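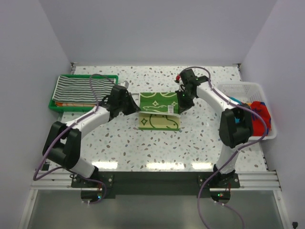 Gusora Issues Folding and Care Specification for Daltness Printed Cloths

UNDTON, December. Gusora, a supplier of printed household textiles, has published a revised folding, labeling and care specification for its Daltness line of patterned cloths. The specification applies to all Daltness cloths packed from this month onward and replaces the single-page laundering note supplied with earlier stock.

Daltness cloths are sold for general use in homes, nurseries and classrooms. The patterns are line drawings on flat color. In the green and pale yellow version, the bright green ground carries thin white wavy lines, small four-pointed shapes and the outline of a fish, and the pale beige-yellow ground is printed with dark outlines. The artwork is unchanged in the revised line.

Dimensions

Each cloth is cut square at 27 inches and is specified to measure no less than 26 inches on either side after the first wash and dry. Earlier Daltness stock was sold by its cut size only. The new packing sleeve states both measurements, so that buyers fitting the cloths to shelves, trays or drawer inserts can work from the laundered size.

Measurements are taken edge to edge along the hem, with the cloth laid flat and smoothed by hand but not pulled. Corners are excluded from the reading. A cloth that falls below the stated minimum after its first wash may be returned to the point of sale under the terms printed on the sleeve.

Folding method

The specification sets out one fold for storage and retail display. The cloth is picked up by two corners along the same edge, held level until it hangs without twist, and lowered so that the free edge meets the work surface first. The held edge is then brought over to meet it. The second fold is made at a right angle to the first, and the folded piece is turned so that the closed edge faces outward.

The cloth should be gripped at the corners and not at the middle of the hem. Lifting from the middle leaves a diagonal sag which sets into the fold and has to be shaken out before the cloth will stack squarely. When a corner has turned under, the cloth should be laid down and the corner freed before folding continues. Dragging the cloth flat against the surface is not recommended, as it tends to carry the lower layer out of line with the upper one.

A clear, smooth tabletop wider than the opened cloth is sufficient for the work. Wood with a raised grain and surfaces with a lip at the front edge are listed as unsuitable for quantity folding.

"Most of the returns we looked at were about presentation," said Danjuma Danladi, product manager for household textiles at Gusora. "The cloths were sound, but they had been folded from different edges and would not sit in a stack. The new sheet gives one starting edge and one order of folds."

Label position

The care label is a small white tag sewn into the hem close to an edge. Under the revised specification it serves as the reference point for folding. The person folding locates the tag, places it at the right-hand side, and takes hold of the corners on that basis. A correctly folded cloth has its tag inside the stack, where it does not catch on the piece above it.

The tag should not be used as a handle for lifting or hanging. Users who prefer to remove it should cut it level with the hem and leave the stitching in place.

Laundering

Daltness cloths are machine washable in warm water with similar colors. Dark and light cloths should be separated for the first wash. Chlorine bleach is not recommended on any pattern. Cloths may be tumble dried on low heat and should be removed promptly and laid flat. If ironing is required, it should be done with the printed face down, on a medium setting, along the hem first and then toward the center.

Cloths should be fully dry before they are folded. Storage in closed plastic bags is acceptable for transport but not for periods longer than a season.

Availability

The first production run under the revised specification is 2,360 cloths, distributed through Tijani, which handles warehousing and regional delivery for the line. Existing stock will be sold through with a printed insert carrying the new folding sequence. There is no change to the wholesale price or to the minimum order.

Retailers holding earlier Daltness stock may request inserts from Tijani at no charge. Requests should state the pattern and the quantity on hand. The full specification, including the folding diagrams and the measuring procedure, is supplied to trade accounts with each order.

About Gusora

Gusora designs and supplies printed cloths, covers and table linens for home and institutional use. The company is based in Undton. Daltness is its line of illustrated everyday cloths.

Trade and press inquiries: Household Textiles, Gusora, Undton.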